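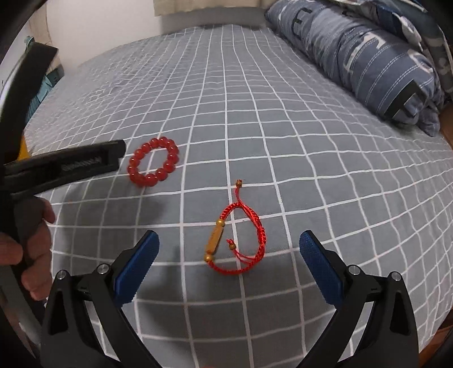

Bracelets on the gray grid sheet, a gripper in.

**November, notebook, after lunch**

Chore of the month is tidying jewelry off a bed. Yoga picked it, on the grounds that his towel-folding numbers were getting too good and he was becoming hard to live with.

What we want to know is whether a machine can do the sort of clearing up a ten-year-old does badly for pocket money. Current answer from the Buter policy: 322 attempts, 87 clean pickups. Hafiz says to report it as "promising." I have written it down as 87.

Where it goes wrong, from my notes:

- Beads are fine. A ring of beads has some body to it and the pads find an edge.
- Cord is awful. It lies flat, the fingers close on a fold of sheet, and up comes the bed with the bracelet riding on top. The log scores this as a grasp. Sulastri has a patch that looks at how much bedding came along.
- The sliding knot on the braided one changes the size of the loop whenever it gets pulled. Syahrul wants to glue it. I say no, the thing is sold with a sliding knot and people will own it with a sliding knot.
- Grid sheet vs. plain sheet: no difference I'd defend in front of Hidayah.

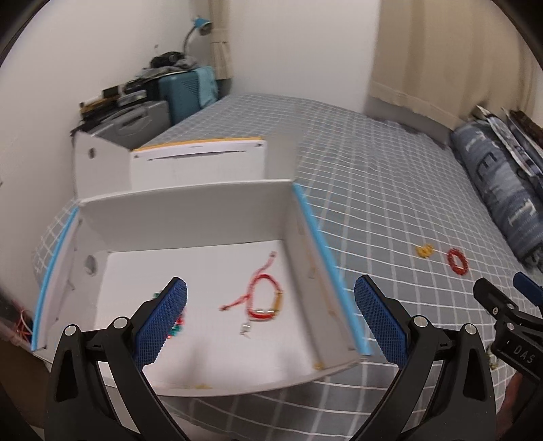

Placing is the second half of the job and I had assumed the easy half. The target is an open box with the near wall folded down, so the arm has a nice low way in and still prefers to come over the high side. It let go too early in 40 of the runs that got that far. A bracelet over the rim, half in and half out, counts as a fail, whatever Hafiz says about partial credit.

Human baseline: Sulastri, one hand, on the phone to Plamex about an invoice. Six seconds a piece and she didn't look down much.

To do:

- rerun cord only, slower close, pads lower
- ask Yoga where the Sopacua calibration sheet went (he had it last)
- decide if tangled pairs are one object or two. Syahrul and I disagree and it changes the totals
- the Barutmont people want a demo. Offer them towels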